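Chapter 4
Who Gets to Hold the Gavel?

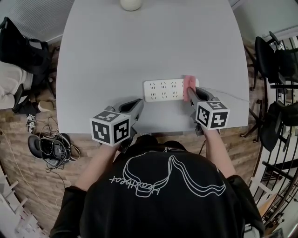 I spent two sessions as a clerk in a county assembly before I ever taught a class, and the first thing I learned there was that a legislature can't do much of anything until it has picked someone to run it. No presiding officer, no agenda. No agenda, no bills. I'd walked in thinking the big fights would be over roads and schools (and they were, later!), but the first one I saw was over a chair. Think of two hands at work on the same table, like the person in black with a gripper in each hand. The arms belong to one body, and one head decides what each of them is going to reach for. A legislature has a lot more arms than that, and the trouble is that every one of them comes with its own head. So before the arms can pick anything up, they need some agreed way of taking turns, and that's what this chapter covers.

You met the basic vocabulary in Chapter 3, so I'll only go over it quickly. The presiding officer is the member who recognizes speakers, rules on points of order and announces the results of votes. The title changes from place to place. You'll see speaker, president, chair, moderator, and in one town I'm fond of, Skotberg, they still say "foreman," which confuses every visitor. The job is close to the same in all of them, at least on paper.

4.1 The Skotberg deadlock

Let me start with a story, because the rules make a lot more sense once you've seen them fail.

Skotberg has an assembly of 85 members. When I was working there, the rules said a foreman had to be elected by a majority of all members, present or not. Work that out and you get 43 votes. The larger of the two parties had 44 seats, so everybody assumed the election would take ten minutes and we'd be at lunch by noon. The clerks had already ordered sandwiches.

The party's candidate was Balthasar Riedl, who had run the roads committee for years and knew the rule book better than I did. He got 40 votes. Four members of his own party had voted for Elfriede Tanner, who hadn't asked to be a candidate and looked pretty startled to hear her name read out. The smaller party stuck together behind Mechthild Gisler and her 41 votes, so if you're keeping up, the candidate of the minority was in first place and still hadn't won.

We voted again after lunch and got the same numbers. Then we voted a third time. By late afternoon members were giving nominating speeches that had clearly been written for some other occasion, and one man read us most of a letter about drainage. I was the one calling the roll, and I can tell you that 85 names take a long time when people want to explain themselves before they answer.

What did the four want? I asked one of them years afterward, and he gave me a plain answer. They wanted a rule that any bill had to be posted for two full days before a vote. They wanted a seat on the committee that sets the calendar. And one of them just didn't like Riedl. All of that is normal, and you should keep it in mind whenever you read about a deadlock: holdouts usually want different things from one another, and that makes them hard to bargain with as a group. You can give three of them what they're asking for and still come up short.

It ended on the second evening. Riedl agreed to the posting rule, and three of the four came over to him, which gave him his 43. The fourth kept voting for Tanner to the end. Tanner, by the way, had voted for Riedl every time.

4.2 Majority of what?

Here's a question I want you to write in the margin of every rule you read from now on: a majority of what?

There are three common answers. Some bodies want a majority of all the seats, filled or empty. Some want a majority of the members present. And some want a majority of the votes cast for a named person, so that anybody who says "present" drops out of the math. These sound like small differences, but they change who can win, and they change what a holdout can do without changing sides.

Try Skotberg again under the third rule. Suppose two of the four had answered "present" and the other two had gone on naming Tanner. Now only 83 votes are cast for a named person and the winner needs 42. Gisler has 41. One more stray vote and the smaller party takes the chair! You can bet that would have moved things along faster on the first day. It's also why party leaders get so nervous when members start leaving the room.

Other places take a different road. The town meeting in Kornska lets the top vote-getter win once three ballots have failed, even with less than half. Blair MacAulay, who taught me procedure, thought that was a terrible rule, and we argued over it for most of one July. Blair's view was that a chair elected by a minority starts out weak and stays weak. I thought (and still think) that a weak chair is easier to live with than an empty one. You'll get to pick a side in the exercises at the end of the chapter.

4.3 Who runs the room in the meantime?

Somebody has to preside over the election of the person who presides. In Skotberg it was the senior clerk, Mechthild Moser, and she had almost no power. She could call the roll, keep order and accept a motion to adjourn. She couldn't swear in new members or send a bill to committee, and when a member asked her to rule on whether a speech had gone on too long, she told him she didn't have a rule to rule with.

That last bit matters. A new assembly often hasn't adopted its rules yet, and it can't adopt them until it has a chair. So it falls back on custom, meaning whatever was done last time, as best as people can remember it. In the next section we'll look at how that works in practice, starting with the motion to adjourn. It seems like the dullest motion in the book, but in a deadlock it's often the first real test of who has the votes.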